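第4章 レール盤の組み立てと走行調整

本章では、木製レールセット「Litstead」の基本盤および高架部の組み立て、動力車「Pons」の電池装着、走行調整の手順を説明します。第3章の部品確認を終えてから作業を始めてください。部品の呼び名は第3章の部品表に準じます。

4.1 作業の前に

対象年齢は3歳以上です。ただし、本章の作業のうち4.3(高架部)と4.5(電池の装着)は、必ず大人が行ってください。

基本盤のみを組む場合は、床面に縦横それぞれ86センチメートル以上の平らな場所が必要です。高架部を加える場合は、長辺方向にさらに62センチメートルを確保してください。毛足の長いカーペットの上では連結部が浮き、脱線の原因になります。畳の上で使用する場合は、付属の敷きシートを先に広げます。

工具は不要です。木づちなどで連結部をたたき込まないでください。差し込みが固い場合の処置は4.6を参照してください。

注意:小さな部品が含まれます。組み立てが終わるまで、3歳未満のお子様を作業場所に近づけないでください。包装用の袋と結束材は、開封後すぐに処分してください。

4.2 基本盤の組み立て

1. 敷きシートを使用する場合は、印刷面を上にして広げ、折り目を手でのばします。
2. 曲線レール(部品A)をすべて取り出し、溝のある面を上に向けます。裏面にも浅い溝がありますが、これは敷きシートの滑り止め用で、車輪は通りません。
3. 部品Aを4本ずつつなぎ、半円を2組作ります。凸側を凹側の真上から落とし込むようにはめます。横から押し込むと凸部の首が割れることがあります。
4. 直線レール(部品B)を2本ずつつなぎ、半円の両端に取り付けます。
5. 残った半円を反対側からはめ、楕円形に閉じます。最後の連結部にすき間が残る場合は、全体を軽く揺すって各連結部のゆるみを均等にします。
6. 駅舎台(部品D)を直線部の外側に置きます。駅舎台の突起がレール側面の穴に入る位置が正しい位置です。
7. 手で押す客車を1両のせ、楕円を1周させます。引っかかりがある場合は、その手前の連結部を一度外してはめ直します。

補足:連結部のすき間は、2ミリメートルまでであれば走行に支障ありません。すき間を完全になくそうとして全体を強く押し縮めると、曲線部が持ち上がります。

補足:楕円の向きに指定はありませんが、分岐レール(部品C)を後から加える場合は、直線部を壁から13センチメートル以上離しておくと、分岐の先端が壁に当たりません。

4.3 高架部の組み立て

高架部は、橋脚9本、坂レール2本、橋げたレール3本で構成されます。橋脚は高さの違う3種類があり、底面に低い順から1、2、3の刻印があります。

1. 刻印1の橋脚を、坂レールの登り口から最も近い位置に置きます。
2. 刻印2、刻印3の順に橋脚を並べます。橋脚どうしの間隔は、付属の間隔板を当てて合わせます。
3. 坂レールの下端を基本盤の直線部につなぎます。この段階では、坂レールの上端はまだ固定しません。
4. 橋げたレールを刻印3の橋脚にのせ、橋脚上面の受けに確実に落とします。受けに入ると、橋げたの縁と橋脚の上面がそろいます。
5. 坂レールの上端を橋げたレールにつなぎます。
6. 反対側の坂も同じ手順で組みます。
7. 橋げたの中央を指1本で軽く押し、橋脚が傾かないことを確かめます。

警告:高架部の下に手や顔を入れた状態で車両を走らせないでください。車両が落下するおそれがあります。

警告:橋脚を積み重ねて高さを増やさないでください。橋脚の受けは、橋脚どうしの接続には対応していません。

補足:旧版の「Gisthorpe」セットの橋脚は、本製品の橋脚より受けの幅が狭く、混ぜて使用することはできません。レールについては連結部の形が共通のため、平面部に限り組み合わせて使用できます。

4.4 分岐と引き込み線

分岐レール(部品C)には右用と左用があります。裏面の刻印Rが右用、Lが左用です。

1. 基本盤の直線レールを1本外し、同じ位置に部品Cを入れます。
2. 切り替え片を左右に動かし、両端で止まることを確かめます。
3. 分岐側に直線レールを1本以上つなぎ、終端に車止め(部品E)をはめます。

注意:車止めを付けずに動力車を引き込み線へ入れると、レールの端から落下します。

切り替え片は手動です。動力車が分岐の上にあるときは動かさないでください。車輪が切り替え片を踏んだまま力を加えると、軸が曲がります。

4.5 動力車への電池の装着

動力車「Pons」は単4形乾電池1本で動作します。電池は付属していません。

1. 側面のスイッチが「切」になっていることを確かめます。
2. 車体を裏返し、電池ぶたのねじをプラスドライバーでゆるめます。ねじはふたから抜け落ちない構造です。
3. 電池室の表示に合わせ、プラスとマイナスの向きを確かめて電池を入れます。
4. ふたを閉じ、ねじを止まるまで締めます。締めすぎるとねじ穴がつぶれます。
5. スイッチを「入」にし、車輪が回ることを確かめてから、いったん「切」に戻します。

注意:充電式電池は使用しないでください。電圧の違いにより、坂を登りきれないことがあります。

注意:長期間使用しないときは電池を抜いてください。液漏れした電池に触れた場合は、すぐに水で洗い流してください。

4.6 走行調整

組み立て後の最初の走行は、客車をつながず、動力車のみで行います。

1. 動力車を基本盤の直線部に置き、スイッチを「入」にします。
2. 基本盤を3周させ、速度が落ちる箇所がないか確認します。
3. 高架部がある場合は、登りと下りをそれぞれ走らせます。
4. 異常がなければ客車を1両ずつ増やします。高架部を含む場合の客車は2両までです。

症状と処置

登り坂の途中で止まる:電池の残量が少ないか、坂レールの下端が浮いています。下端の連結をはめ直し、改善しない場合は電池を交換します。

下り坂の終わりで脱線する:刻印1と刻印2の橋脚の位置が入れ替わっていることがあります。底面の刻印を確認してください。

曲線部で客車が外れる:客車の磁石の向きが逆です。磁石どうしが反発する場合は、客車の前後を入れ替えます。

連結部が固くて入らない:木部が湿気を吸ってふくらんでいます。風通しのよい日陰に一晩置いてください。ドライヤーや暖房器具で乾かすと、反りや割れの原因になります。凸部をやすりで削った部品は、交換の対象外です。

車輪が空転する:駆動輪のゴムに、ほこりや糸くずが付いています。固く絞った布でふき取り、軸に巻き付いた糸くずはピンセットで取り除きます。

4.7 片付けと保管

1. 動力車のスイッチを「切」にし、レールから下ろします。
2. 高架部は組み立てと逆の順に、橋げた、坂、橋脚の順で外します。
3. レールは連結部を真上に持ち上げて外します。ねじったり折り曲げたりしないでください。
4. 曲線と直線を分けて箱に入れ、橋脚は仕切りの中に立てて収めます。

木部は水洗いできません。汚れは乾いた布でふき、落ちない場合のみ固く絞った布を使い、その後よく乾かしてください。直射日光の当たる窓際に置くと、塗装の色があせます。

4.8 部品の追加と交換

交換部品は、部品表の記号と個数を添えて、販売元Skosovの部品窓口までお申し込みください。12月は発送に通常より日数がかかります。塗装の色合いは製造時期により異なることがあり、色をそろえるための交換はお受けできません。

本章の改訂日:2023年11月7日
本章編集:Gilles Hervieu、Inès Moulin
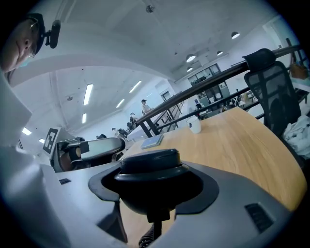

分岐レールを2か所に入れても、動力車は高架部を通れますか。

分岐レールが平面の直線部にあれば通れます。坂レールの下端に直接つなぐと、切り替え片の段差で速度が落ち、登りきれないことがあるため、分岐と坂の間に直線レールを1本以上入れてください。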